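Quick notes for doing a film night at home, typed up between other things. We're doing the long river documentary again, all the episodes, 22nd December, my place. So-ying Shek asked how I set up so I'm putting it here for everbody.

**Screen**

- Bedsheet works. White, ironed, no pattern. Pull it tight with clothespins top and bottom.
- Mark the projector spot on the floor with tape. Ours sits 94 inches back.
- Kill every lamp behind the viewers. One small one by the kitchen door is fine.
- Subtitles low on the sheet? Raise the whole picture before people sit down, not after.

**Glare and dust**

Dust covers first. I used to keep the projector and the disc binder under clear plastic and left it on the binder during the show – bad idea. Anything clear and shiny grabs light. Same thing as the sleeve on that forearm up top, bright streaks all the way down it.
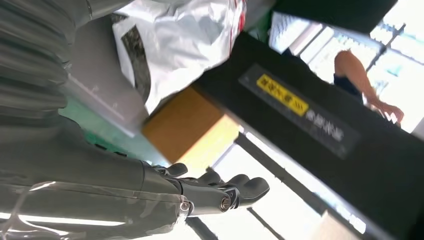
Old discs need a wipe before you load them, center out to the edge, soft dry cloth. Never in circles. And get the shiny stuff away from the screen while you're at it: picture glass, foil, plastic wrap on the snack plates. The robot hand there is matte dark gray and gives you no trouble, it's the clear glossy wrap on the arm that lights up. So throw a dark towel over whatever you can't move. Old T-shirt also good.

**Sound**

- Speakers up off the floor. Two kitchen chairs, folded dishcloth under each.
- Cheap Idine speaker buzzes if the cord crosses the power strip. Run them on opposite walls.
- Narration too quiet, music too loud – turn bass down before you touch volume. 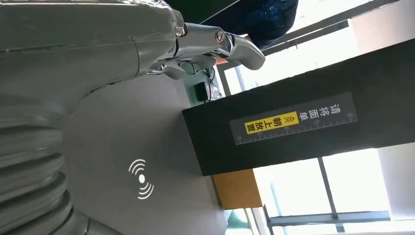 Also check the sound language on the disc menu. Hui-mei Cheng brought one that defaulted to the dubbed track and we sat through 14 minutes before anyone said anything.

**Food**

Popcorn in paper bags, not bowls. Quieter. Dumplings at the break between episodes two and three, 10 minutes in the steamer, start them when the credits roll. Tea in the Lui thermos, stays hot till the end.

**After**

Roll the sheet, don't fold it. Let the projector fan run down before you unplug. Discs back in the binder the same nite or they'll be under the couch till January.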